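The yogurt lady of Honham would rather you didn't call her that

I'd been trying to get this interview for months. She kept telling me there was nothing to say about yogurt that her grandmother couldn't have said in one sentence, and then she'd talk for forty minutes on the phone and tell me not to write any of it down. So when she finally said yes (on the condition that I leave her name off, because "my cousins read everything and they all think their way is right"), I drove out to Honham before she could change her mind.

She runs Pollamus out of what used to be a dry cleaner's, four blocks back from the river. If you've been to the Worine market you've probably stood in her line. She makes plain yogurt and one flavor, and the flavor changes whenever she gets bored. When I visited it was quince, left over from a big October cooking session, and I ate two of them before I'd even turned my recorder on. No shame!

I asked how she got started, expecting a family story, and got one about a broken refrigerator instead. "I was working in an office and I hated it, and one weekend the fridge quit with a gallon and a half of good milk in it," she said. "I wasn't going to pour that out. So I called my mother and she walked me through it, and it came out terrible. Like glue. I ate the whole thing because I was mad."

What went wrong? Temperature, she told me, same as it does for everybody. She let the milk cool for what felt like long enough and stirred in the starter while it was still far too hot. These days she wants it at 110 degrees when the culture goes in and she won't hear of guessing. "People tell me they do it with a finger. Fine, good for them, my finger has been washing pots for years and it can't feel a thing. Buy a thermometer."

She doesn't sweeten the plain one, she doesn't thicken it with anything, and she'll talk your ear off about the heating step, which most of us rush. Hers stays hot for a good long while before it cools, and she says that's where the body comes from. I told her I usually take mine off the stove as soon as it steams. She looked at me the way my dentist does.

We got onto the subject of cups, and I have to say I wasn't ready for how strongly a person can feel about cups. "Round ones roll," she said. "They roll in the van, they roll in the cooler, they roll under the seat and you find them in spring." She likes anything with corners, and she likes a wide mouth so a regular spoon can get down the sides. Glass she gave up on after her first winter at the market - too heavy, and hardly any came back. 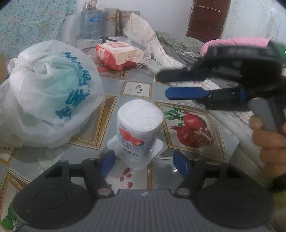

A white cup, base up. Note the square corners on that rim.

The first batch she ever sold was 31 cups, carried over to Worine in a picnic cooler with a beach towel stuffed in the gaps. She sold 4. "One of those was to the man selling eggs next to me, and I think he felt sorry for me." She took the rest home and strained them through a pillowcase, and that was the start of the soft cheese she now does at holidays, so I suppose we should all thank the people who walked past her that morning.

How long before it turned into a living? She laughed for a while at the word living. It was the café at Courtois that changed things, she said. They wanted a standing order for their breakfast bowls, and a standing order meant she could finally talk to the dairy about a price. Last month Pollamus put out 1320 cups, which is her best so far, and she did it with one part-time helper and a radio that only gets the one station.

I wanted to know what she'd say to somebody starting in their own kitchen. "Start with a quart. Use milk you'd drink. Leave it alone!" That last part she said twice, once to me and once, I think, to the general public. People lift the lid, she says, they tip the jar to see if it's setting, they move it to a warmer spot and then move it back. Put it in the oven with the light on and go to bed.

And if it comes out thin? Drink it. She has hers with salt and a little dried mint, and she poured me a glass to prove the point. I came home with the recipe on the back of a receipt and a jar of starter held between my knees the whole way. It's in my oven now. I've only looked once.

Recent posts
Three soups for when you're sick of soup
What I do with the last inch of jam
Reader mail: the great butter dish argument
A morning at the Worine market
Quince, and how not to lose a finger cutting one
Archive: January 2021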